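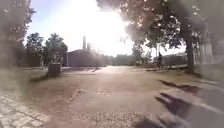

A paved path between trees in Dillthorpe, with the sun low ahead.

Dillthorpe to Open Bíró Walking Route in April

DILLTHORPE, Saturday, February 18, 2023 – The Dillthorpe Office of Parks and Streets announced today that the Bíró Walking Route, a signed route linking the old street quarter with the town's park paths, will open to the public in April. The route is free to use and will remain open every day of the year.

The route takes its name from the Bíró family, who ran a seed and nursery business in the town for three generations and left their planting records to the Dillthorpe archive. Those records were used in preparing the text for the new signs, which cover the history of the streets, the trades once carried out there, and the trees planted alongside them.

"Residents have asked us for many years to make it easier to walk from one end of the quarter to the other without a map," said Dezső Balogh, Director of Parks and Streets. "The signs are plain and the type is large. We wanted a route that a visitor could pick up at any point and follow in either direction." 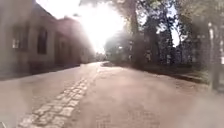 Work on the route was approved last year following a public comment period, during which the Office received 251 written responses. Most concerned seating, shade, and the condition of crossings. A smaller number asked that existing paving be kept wherever it was sound, and the final plan adopts that request. Worn sections will be repaired in matching material, and no street along the route will be widened.

The Office has awarded the sign contract to Laltau, a regional maker of outdoor signs and street furniture. Laltau will supply 20 information panels, together with the smaller direction markers to be fixed to existing posts. Panel text will appear in English and Hungarian. Installation will be carried out on weekdays, and access to homes and businesses will be kept open at all times.

Tree care along the route will be handled by Trornel under its current agreement with the town. The firm will complete its pruning before the opening and will inspect young trees again at the end of the summer.

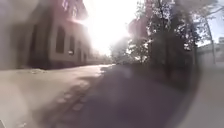

School and Group Visits

Guided walks for schools will begin in the week after the opening. The Office has set aside 600 places for students during the first season, at no charge to schools within the town limits. Teachers may request a shorter walk for younger classes. Adult groups may also book a guide, subject to availability.

"The archive holds 745 pages of planting notes from the Bíró nursery, and very few people have had the chance to read them," said Miklós Szalai, Town Archivist. "A good deal of that material concerns ordinary matters such as frost, late deliveries, and the price of stakes. We have quoted from it freely on the panels."

A printed guide will be available from the town hall and the public library. Large-print copies may be requested at either desk.
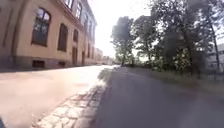

Path, street, and cobblestone strip beside an ochre-yellow building, Dillthorpe.

About the Office of Parks and Streets

The Dillthorpe Office of Parks and Streets maintains the town's public paths, planted areas, and street furniture. Press inquiries and requests for interviews should be directed to the Office's communications desk at Dillthorpe Town Hall during regular business hours.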